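The Parish Cookery Book: A Note on the Second Edition

Posted by Tyra Lunde
Sep 23, 2025

The first edition of the Bronbridge cookery book has been out of print for a long while, and I continue to receive letters asking whether a copy might be had. I am pleased to say that work on a second edition is now well advanced. Readers of this blog are invited to take part in it on the terms set out in this post.

The original book was compiled by my aunt, Elsa Lunde, who typed every page herself and corrected the proofs at her own kitchen table. She held firm views on measurement. Ounces were given throughout, spoons were to be level unless otherwise stated, and the word "pinch" was permitted only for salt. I have kept her rules wherever possible, although all weights will now appear in grams as well.

Certain recipes will be removed. The brawn was never popular, and the two versions of seed cake differ only in the order of the steps. In their place the new edition will carry a chapter on preserving, prepared by Marit Strömberg, and a fuller treatment of rye bread, which the first edition dismissed in half a page. 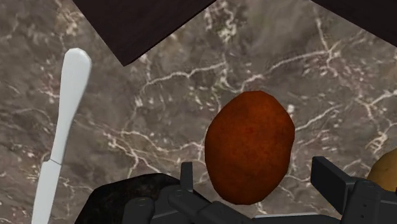
2,058 words in the full notice | Filed under: Kitchen

The chapter on pastry has given the most trouble. My aunt advised rolling it out on marble, and her instructions assume that the cook has a slab and somewhere cool to keep it. Many readers have neither. Aslak Sjögren has tested the shortcrust and the rough puff on an ordinary wooden board, and reports that both are satisfactory if the dough is rested for longer between turns. His timings will be printed beside hers. The marble remains the recommended method for those who possess it — a veined stone surface also has the merit of hiding a good deal of flour.

Contributions are welcome until the end of May. Each recipe should be the contributor's own or a family one, and should state how many people it serves. Where a dish has come from a printed source, the source must be named. Liv Torvik has kindly agreed to read all submissions and will write to contributors where a quantity is unclear.

I should be particularly glad to hear from anyone who knows the origin of the Drillville pudding. It appears in the first edition without a name beside it, between the baked apples and the sago, and calls for an oven "as for Sunday" — an instruction I have been unable to convert.

Corrections to the first edition may be left in the comments under this post.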